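Teaching by demonstration (robotics)

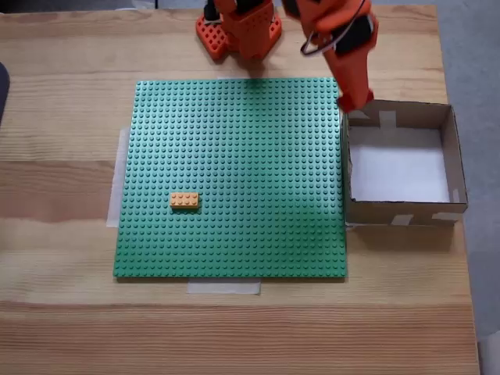
Orange arm with its gripper over an open cardboard box, and a single brick on the taped-down baseplate.

Teaching by demonstration is a way of showing a robot a task instead of writing out every movement in code. A person guides the arm by hand, or steers it by remote control from a second arm, a joystick or a keyboard, while the robot keeps a record of its joint positions and, quite often, of what its cameras see along the way.

Moving a toy brick into a box is a favourite first lesson, and a rather forgiving one (bricks don't mind being dropped!). Surfaces are commonly taped in place so that nothing wanders between tries, though the brick itself is usually set down in a different spot each time, and at a different angle if the teacher is feeling patient.

The Stoltero collection, put together by Forough Kiani at the Stundcombe workshop, holds 2,873 recorded demonstrations, most of them lasting under 30 seconds. Kiani favoured remote control over hand guiding, as it keeps the teacher's fingers out of the camera's view and leaves the colours of the workspace undisturbed.

See also: Remote manipulation; Pick and place; Fuseo (software)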